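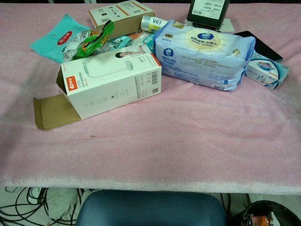

Page last changed: January 27, 2023

Returns and Exchanges: Frequently Asked Questions

The answers on this page apply to orders placed through the Geltent online store and to goods bought at the Ultora outlet. They do not apply to items bought from other sellers, whose own terms should be consulted.

How long do I have to return an item?

Most unused items may be returned within 52 days of delivery. If an order was sent in more than one parcel, the period is counted from the day the last parcel was delivered. Gifts follow the same rule, and the recipient may make the return with the order number alone.

Does the item have to be in its original box?

The original box is preferred but not required. A box that has been opened is accepted without a charge, provided the item and all its parts are inside. Please include cords, adapters, shades, screws and printed instructions. Where a part is missing, the customer is told in writing and may send it separately within the return period.

If the original box has been thrown away, any sturdy carton may be used. Please do not place the shipping label directly on the product box if it can be avoided. Goods with labels stuck to their retail packaging cannot be put back on sale at full price.

How do I start a return?

Sign in to your account, open the order and select "Request a return." A return number is issued and a label is sent by email. Customers without an account may use the order number and the ZIP code of the delivery address. Parcels that arrive without a return number are held at the Pathirana returns center until the sender can be identified, and this may delay the refund considerably.

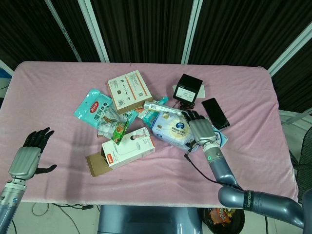
Several items from different orders may be sent back together in one carton. Each order still needs its own return number, and a slip showing each number should be placed inside. Small items should be bagged or wrapped so that they do not become separated from the rest of their order.

Who pays for return shipping?

Geltent pays for return shipping when an item is faulty, damaged on arrival or different from the one ordered. In all other cases the cost is paid by the customer and is taken from the refund. Goods bought at the Ultora outlet may be brought back to the counter free of charge.

Orders over $75 may be exchanged once for a different size or color with no shipping fee in either direction.

When will I receive my refund?

Refunds are issued to the original form of payment after the parcel has been checked in. Banks differ in the time they take to post the amount. Refunds for orders paid by gift card are returned to a new card, and the old card should be thrown away once the new one has arrived.

What should I do if an item arrives damaged?

Please keep all packing materials and report the damage through your account before sending anything back. The carrier may ask to inspect the carton – outer box included – and a claim can be refused if it is no longer available. Do not plug in a lamp or other electrical item that shows signs of damage.

Which items cannot be returned?

Opened bedding, opened personal care goods and cut-to-order fabric are not accepted unless faulty. Items marked "final sale" are also excluded. Parcels weighing more than 101 pounds cannot be handled through the standard service – please contact the help desk to arrange collection.

Are items in the Stivness range covered by these rules?

Yes, with one difference. Stivness items ordered from September until the end of the year may be returned within 127 days of delivery. The condition of the goods is judged in the same way as for any other return.

Related pages
Delivery Times and Charges
Gift Cards: Frequently Asked Questions
Packing Fragile Items
Ultora Outlet Opening Hours

Contact the help desk | © 2023 Geltent | Back to top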